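Section 6: Taking the hand grippers on the road

6.1 Before visitors arrive

An open day is the best fun you can have with a pair of Ilteo hand grippers, and this section covers the table demo we ran at Grondness in March. Plan on a morning session and keep the afternoon free for people who want a second go. They will!

The demo task is the utensil sort. Forks, spoons and chopsticks start on the table, an empty caddy stands next to them, and the visitor has to put everything away using the grippers. Kids get the idea in seconds. Engineers take a little longer and then ask about the linkage.

1. Pick a table that people can stand at comfortably. Kitchen tables work well and make the task feel real.
2. Charge both grippers overnight. A full charge gives 100 minutes of recording.
3. Wipe the blue pads with a damp cloth and let them dry.
4. Check the pivot screws on each finger. They should be snug, and the fingers should still open and close freely.
5. Open Dridden on the laptop and start a new session. Set the clip limit to 34 seconds for beginners. You can raise it later from the Session menu.

Note: Dridden stops saving at 4000 clips per session. You won't get near that in one day, but do start a fresh session if you are carrying on from an earlier event.

6.2 Setting out the table

1. Stand the caddy on the cloth with its openings facing the visitor.
2. Lay the utensils to the right of the caddy. Let a few of them cross. A tidy row is too easy, and the crossed ones are where people start to grin.
3. Mix thick and thin handles. Chopsticks are the hard part, so put in plenty.
4. Hold the grippers over the table with the fingers open and look at the preview. The caddy and the utensils should both be in view.
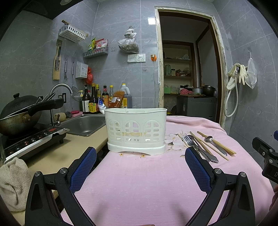
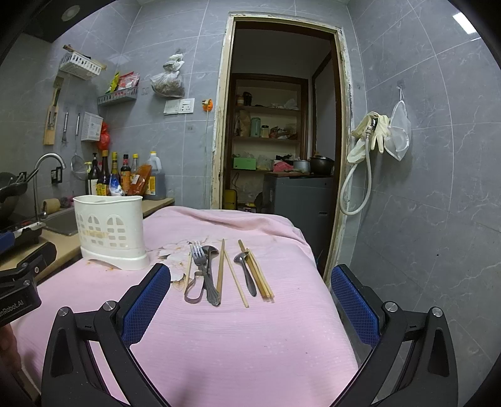

Utensil sort, ready to start: caddy on the left, utensils on the right, fingers open.

CAUTION: Keep hands clear of the finger joints while somebody else is squeezing the trigger. The joints can pinch.

CAUTION: Use table forks and spoons only. No sharp knives in the demo set.

6.3 Running a turn

1. Hand over the grippers one at a time and let the visitor squeeze each trigger a few times.
2. Press Record in Dridden and wait for the beep.
3. Have the visitor pick up a spoon first. Grip it at the middle of the handle, lift, tilt it upright and lower it into the caddy.
4. Move on to the fork, then the chopsticks. Two chopsticks in one grip is allowed — and gets a cheer.
5. Press Stop and play the clip back right away. Seeing the task from the gripper's side is the part people talk about afterward.

If a chopstick slips, slow down and close the fingers nearer the thick end. If it keeps slipping, wipe the pads again.

Between turns, scatter the utensils a bit differently. Swanepoel, the training package that reads these clips, does better with variety, and so does the line of people watching.

6.4 Packing up

1. End the session in Dridden and wait for the upload bar to clear.
2. Close the fingers and fit the 2 pad covers on each gripper.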